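December
By Snežana Stojanović

A morning at the Starberg bakery open day

I came to the Starberg open day a little before seven in the morning, when it was still dark outside and the yard smelled of yeast. We got paper caps and blue covers for our shoes, and then we went in through the flour store.

The bakery makes mostly small breads: rolls, knots, and the braided ones which they sell under the name Cavance. Our guide was a baker called Paul. He told us that a batch is 700 pieces, and that each piece of dough weighs 60 grams before baking. I asked if they are braided by hand. The long ones are, he said, and he gave me a piece of dough to try. Mine became fat on one side and thin on the other.

In the next room we learned about shine. They brush the rolls with egg two times, with a pause between. At home I brush only once, so now I know why mine are always a bit dull.

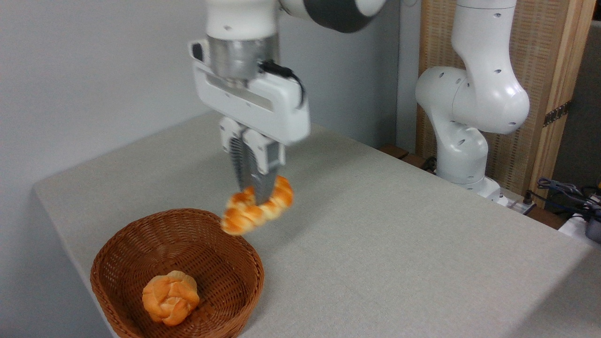 After this we talked about how to put rolls in a basket for the table. Paul likes a shallow one with a low rim, so that the crust is not pressed. He puts the round knots in first and then lays the long braids over them. He also said to wait until the bread is cool, or the bottom becomes soft.

The shop was open until noon. I bought six knots and one bag of the Warkora rye, which was heavier than I expected and very good with butter. The line for coffee was long and there were not enough chairs, so I ate my first knot standing near the door. Parking is behind the flour store, and the entrance there is not well marked.

Comments

Milena: Did they say which flour is for the braids? Mine always open in the oven.

Snežana: Plain white bread flour. Paul said to pinch the ends well and fold them under.

T. R.: We took the ten o'clock tour and the braids were already sold out. Go early.

baking_dad: Brushing two times works for me too. I wait ten minutes between.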